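3.2 Entry Procedure and Judging Load

The Vivedville Song Contest accepts one entry per songwriter. In the December round the organizers received 1686 entries, each containing a lyric sheet and a recording. Co-written songs were assigned to the writer who paid the fee, and the other writers on the song remained free to enter work of their own. Entries submitted by managers were handled as separate transactions, one for each writer represented.

First-stage listening was divided among 40 judges. Each judge scored melody, lyric and structure on a single form, without access to the writer's name or home town. A song advanced if at least two of the 3 judges assigned to it placed it in the upper band.
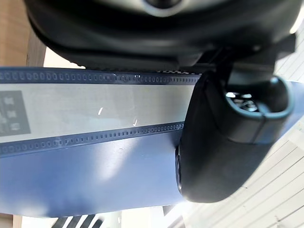 Scores were entered through Utimico, the contest's registration system, which stores the time of each submission but not the number of times a recording was played. Listening effort therefore could not be measured directly. Following Saengthong, we used the interval between successive forms as a substitute and dropped intervals that spanned a logout.

The second stage was limited to 200 songs. At this point the judges met in person at Gillies Hall and heard the recordings together in an order drawn by lot. Discussion was allowed only after all forms had been handed in. Ties at the cutoff were broken by the lyric score, a rule carried over from the earlier Tritby contest and left unchanged in the current bylaws.

Figure 2. Document box, second stage.
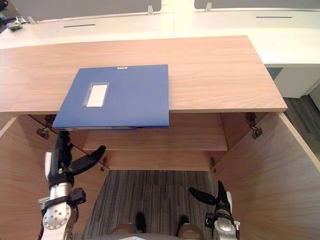
3.3 Treatment of Incomplete Entries

Entries lacking a lyric sheet were kept in the sample if the recording had been scored. Their lyric scores were treated as missing. Entries withdrawn before the first stage were excluded from all counts.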